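Workshop notebook – Kunska building tour
22/05/2022
Reading time: 3 min

Came in on Sunday because the stitching job from Friday was finished and I wanted to see it before the week starts. Result is mixed. The ground floor and the leasing office are good. The corridor on the second floor is still bent, you walk straight in the tour and at the end you are inside the wall of the laundry room.

Numbers first. We have 137 panorama points for Kunska now, and 26 of them have to be shot again. Most of the bad ones are in the long corridor, where every door looks the same and the software joins point to the wrong neighbor. Last time at Vidness we had the same trouble and we solved it with smaller steps between points. I did not do it here because I thought the carpet pattern would help. It does not help, the pattern repeats.

What I tried today:

Deleted all links in the corridor and made them again by hand. It took almost 20 minutes and the result is better, but the compass heading is still wrong after the elevator. Steel doors, I think. At Mwakyusa the heading was wrong at the same kind of place.

Ran the alignment again with the floor plan locked. The plan we received from the owner is older than the renovation, so the mail room is missing and the gym has a wall which does not exist anymore. Please do not trust this plan for measuring. I wrote "OLD" in the file name.

Changed the exposure for the lobby set. The windows were burned out completely in the first version. With five brackets it is okay, although the plants near the entrance look a little gray. I can live with it.

The Hida export is a different problem. It stops when one upload is too large, and it does not give any message, only a progress bar which stays there. I divided the set by floor and after this it went through. Total is 1,827 files with all the brackets and the thumbnails. If somebody repeats the export, please go floor by floor and wait until the first one shows as published. I started two together and had to cancel both.

Blurring: faces are okay. Two apartment numbers with family names on the door are still readable near the stairs, I marked them in the sheet. They must be blurred before the client gets the link.

Question for Monday – do we shoot the model apartment with furniture or wait until June, when the second one is ready? The client wrote both things in two different mails. I would prefer to wait and do both in one visit, but the decision is not mine. 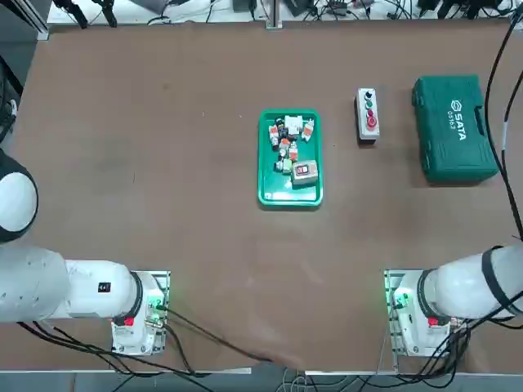

Also the tripod. The center column slips down slowly when the camera is on it, maybe one centimeter during a long set, and you see this in the stitching as a small step at the horizon. I tightened the collar and put tape as a mark. Check the mark before each floor. If it moves again we take the tripod from the Vidness kit.

To do: new shots for the corridor, blur the two doors, ask for a current plan.

Recent entries
Vidness: distance between points in narrow hallways
Mwakyusa rooftop, wind and ghost images
Hida account settings after the update
Battery list and charging order

We use cookies to remember your settings on this site. Accept | Manage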